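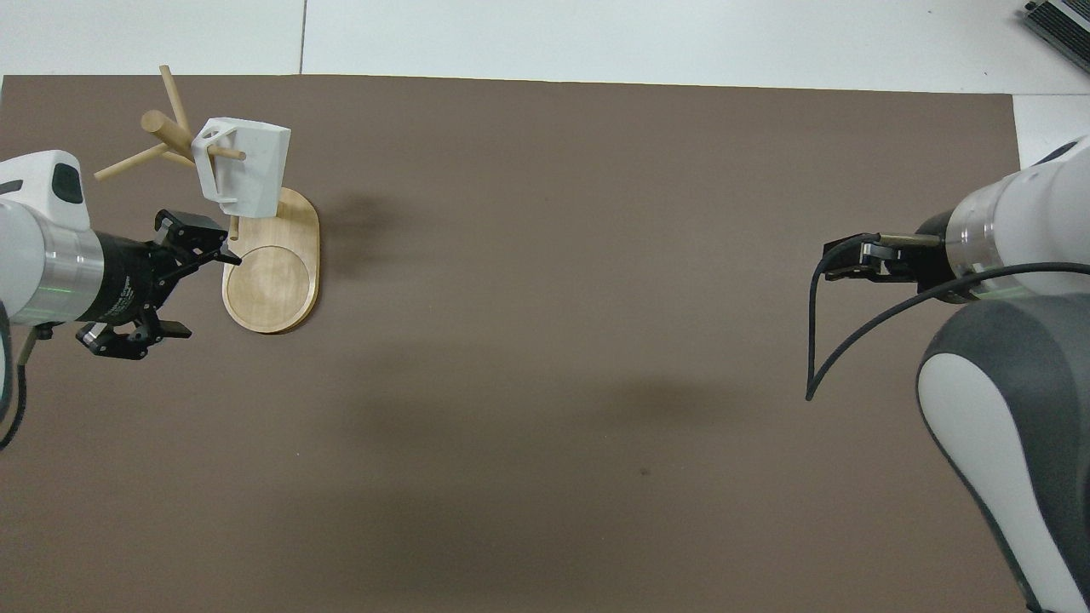 A wooden mug tree with one white mug on its pegs.

The woman who designs kitchen oddments for Tevton has strong feelings about the mug tree, and most of them are affectionate. "It's a stick with smaller sticks," she says, putting the kettle on. "People have tried to improve it for as long as I've been working and they mostly make it worse."

She has been at the firm for 14 years, nine of them in what she calls hanging and stacking. Her own kitchen in Wastent has a single shelf and, by my reading of the worktop, nowhere to put a plate down. We talk standing up.

I ask why anyone needs a tree when cupboards exist. "Have you looked in your cupboard?" she says. I have, and we move on.

The faceted mug, all flat planes and sharp edges, is a favourite of hers for trying out a peg. Its handle has a triangular opening, and she says this changes how a mug hangs. "A round handle slides about until it's happy. A corner finds the peg and stops there. Then the whole mug tips over to one side and looks as though it's had bad news."

Does the tilt bother her? "It bothers people who write in. We had a letter in July from a gentleman who wanted them all level. I told him to buy a shelf."

She is fonder of the base, an oval of light wood with a shallow round recess in it. Customers ask what the recess is for. "Put a mug in it. Put your teabag in it, I'm not your mother." Her own – an early one, sold under the Vevier name – holds a rubber band and a key to something.

The first run was 3,000 stands, of which 2,705 sold. The rest went to friends, cousins and a café called Tatlı, where she says they are used for hats.

Before I leave she offers me tea. The mug comes out of the sink, and she dries it on her sleeve. "The tree's full," she says.

Contact us | © Kitchen Talk, Sep 12, 2026 | Back to top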